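Buenaventura Cup

The Buenaventura Cup is a knockout soccer tournament for amateur clubs, played every year in the Tonier valley and the hill towns around it. It is open to any club in the valley that fields an adult team and has a ground of its own, and it is one of the liveliest small cup competitions a soccer fan could hope to follow. The final is played in November at the Buenaventura Ground, the old stone-walled field that gave the tournament its name.

The cup is best known for two things: its open draw, which has no seeding of any kind, and its long rivalry between Stullar Athletic and Fisirine Rovers. Those two clubs have met in the final 9 times, more than any other pairing, and hardly one of those games has been dull.

Origins

The tournament grew out of a series of challenge matches between mill teams and farm teams. These were loose affairs, often arranged a few days ahead and played on whatever pasture was flat enough. Scores were not always written down, and several early results survive only because the losing side complained about them in letters to the valley newspaper.

A proper draw was introduced when the mill owners at Stullar offered a silver-plated cup with two handles and asked that it be played for under one set of rules. Five clubs entered the first year. Stullar Athletic, playing in brown shirts, reached the final and lost it to Tonier Town, a result still sung about in Tonier on cup nights. The original trophy was retired after one of its handles broke during a celebration, and the current one is a close copy with a much heavier base.

Format

All ties are single matches, and the club drawn first plays at home. There are no replays. A tied game goes to extra time and then to penalty kicks, taken at whichever end the visiting captain picks. This last rule is peculiar to the cup and makes a real difference at Fisirine, where one goal faces straight into the wind coming down the pass.

The draw for each round is held in public, with wooden balls pulled from a canvas feed sack. Because there is no seeding, the two strongest clubs can meet in the first round, and often have. Supporters love this, and it gives the smallest villages a real shot at a long run.

Each club may use up to 3 substitutes who are not on its regular league roster. The rule was meant to help teams that lose players to the harvest, and it has produced some wonderful stories. Retired forwards come back for one more afternoon, and teenagers get their first game in front of a packed touchline.

The Stullar and Fisirine rivalry

The towns of Stullar and Fisirine sit on opposite banks of the river, joined by a single bridge, and their clubs have been trying to outdo each other for as long as the cup has existed. Stullar teams are known for quick passing and wide play, a style that suits their large, flat field. Fisirine's ground slopes toward the river, and the Rovers have built a tradition of high pressing and long throws around it.

The most celebrated meeting is the so-called Lantern Final. Kickoff was delayed by fog, and by the end of extra time the light had nearly gone. Farmers parked their trucks behind both goals and turned on the headlights so that the penalty kicks could be taken. Fisirine won when the Stullar goalkeeper, who had insisted on taking the last kick himself, hit the crossbar. The bar was later taken down and now hangs in the Fisirine clubhouse - painted green, the Rovers' color.

Stullar had its revenge the very next season, winning 5-0 in the quarterfinals in what is still the biggest victory either side has managed over the other.

The Buenaventura Ground

The ground stands on a terrace above the river and is enclosed on three sides by a dry stone wall. It has one covered stand with 76 seats, which are handed out by lottery among the two finalists' oldest members. Everyone else stands along the rope or sits on the grass bank at the east end, a steep slope that offers a superb view of the whole field.

The changing rooms were built into the hillside and are famously small. Teams used to change in turns, with the away side going first, until a second room was added behind the stand.
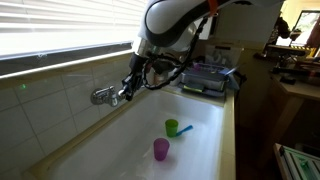
The playing surface is narrow by modern standards, and visiting wingers tend to find the touchline sooner than they expect. It drains very well, though, and the final has never been called off for rain.

Traditions

On the morning of the final, supporters of both clubs walk to the ground from the bridge, each side keeping to its own edge of the road. Drums are allowed, horns are not. The winning captain carries the cup back across the bridge on foot, and it is filled with pear cider in the square of the winning town.

The losing finalist keeps the match ball. Clubs take this surprisingly seriously, and Tonier Town, beaten in more finals than any other side, displays its collection in a glass case beside the bar.

See also

Tonier Valley League
Stullar Athletic
Fisirine Rovers
Lantern Final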